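Home | Issues | About | Submit | Contact
Share 3 | Comments 0

3. Materials and Methods

3.1 Study area and households

The survey was carried out in two towns, Fladbridge and Celdale, which draw their water from the same river but treat it separately. Fladbridge has older housing, most of it built before the second treatment plant opened. Celdale grew later and has a larger share of rental units. Households were contacted by mail in August, using address lists held by the two town offices. A letter and a one-page form were sent to each address, with a second letter to those that had not answered within three weeks.

We received 1,140 completed forms. Twelve were dropped because the kitchen had been remodeled between the first and second part of the form, leaving 1,128 households for analysis. Renters and owners were both eligible. Where two adults in one home sent back separate forms, we kept the one with the earlier postmark.

3.2 The form

The form asked what the main kitchen counter was made of, how old it was, what the household used to clean it, and how often. Respondents chose the material from a list of wood, laminate, stone, tile, metal, and other. Wood was divided further into solid plank and butcher block. A pilot version had used a single wood category, but answers to the follow-up question on oiling were hard to interpret without knowing how the surface was built. Montoya blocks, a type of end-grain insert sold in the area for many years, were coded as butcher block when they made up more than half of the working surface and otherwise ignored.

Cleaning products were written in by hand. Wanda Escobedo coded these answers into five groups: plain water, dish soap, vinegar or other mild acid, bleach solution, and commercial spray. Answers naming more than one product were placed in the group of the product used most often. When no order was given, the first product written down was used. A second coder repeated the work on a subset of the forms, and disagreements were settled by discussion.

Figure 2 shows a counter of the butcher-block type. Respondents sometimes confused this type with laminate printed to look like wood, and the form therefore asked whether the surface had ever been sanded or oiled. Households that answered no to both and gave an age of more than ten years were sent a short follow-up card.

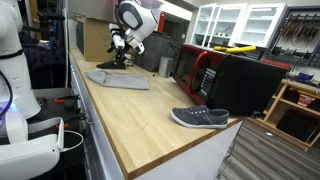
Figure 2. Butcher-block countertop with white cabinet fronts.

3.3 Home visits

From the households that reported a wood counter, 48 agreed to a visit. Each was visited once by a team of two. The visitor measured the length and depth of the counter, noted the distance from the sink to the main cutting area, and recorded surface wear on a scale from zero to four. A score of zero meant no marks that could be felt with a fingertip. A score of four meant open cracks or gaps between the strips. Knife marks and burns were recorded separately and did not add to the wear score.

Moisture was read with a pin-type meter at three points: beside the sink, at the middle of the counter, and at the far end. Readings were taken at least two hours after the last cleaning, as reported by the household. If the counter had been wiped more recently, the team did the interview first and took the readings at the end of the visit. This delayed some readings by less than the full two hours, and those readings are marked in the data file.

Swabs were taken from a square area next to the cutting zone and from a matching area at the far end. They were kept on ice and delivered to the Takov laboratory the same day. Plates were counted after incubation by staff who did not know which household or which position a swab came from.

3.4 Analysis

Counter material was compared across the two towns with a chi-square test. For the visited homes, we fitted a linear model with the log of the colony count as the outcome and with wear score, moisture reading, and cleaning group as predictors. Household was included as a random effect to account for the paired swabs. Town was tested as a further predictor and left out of the final model, as it made little difference to the other estimates. Missing ages were not filled in. Counters with no stated age appear in the tables under "unknown" and were excluded from any comparison by age.

The data file was closed on 9 June 2021. Forms that arrived after that were not opened.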